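July, evening

Spent the day on the grasp planner with Helju. The big orange bottle still gives us trouble. The segmentation likes the plain plastic and the label, then splits them into two objects, and the planner picks a pose for whichever is larger.
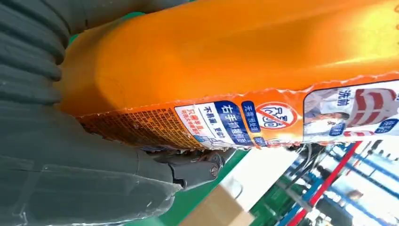
Notebook 3, p. 62

Merged the two masks by color before fitting the cylinder. Crude, but Helju had nothing better and neither did I. Also moved the slip check to run at 24 Hz — it was starving the wrist camera node. Ruaridh wants the cap and handle kept out of the fit. I agree. They pull the axis off.

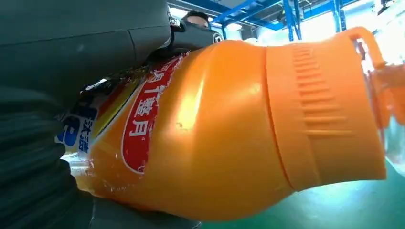
After lunch

Switched to the yellow bottles and the two-handed setup. The left hand waits palm open while the right one grips, and the arm planner treats it as a fixed obstacle. I'd like a proper shared plan for both arms. Senga says the Korkard branch has one, untested.

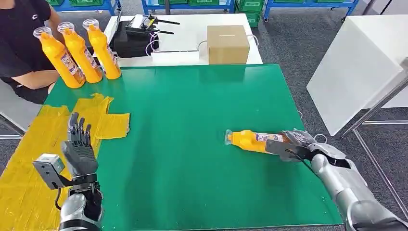
Left to do

Replay log 470 with the new masks. Ask Innes about the glare, as the exposure code is his. Write the open-gripper pose into the config file, where it should have been all along.
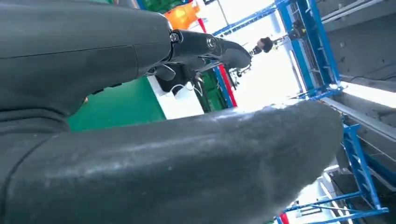 Wrist camera, nothing between the fingers.

Home by nine. Sent Mirjam the diff.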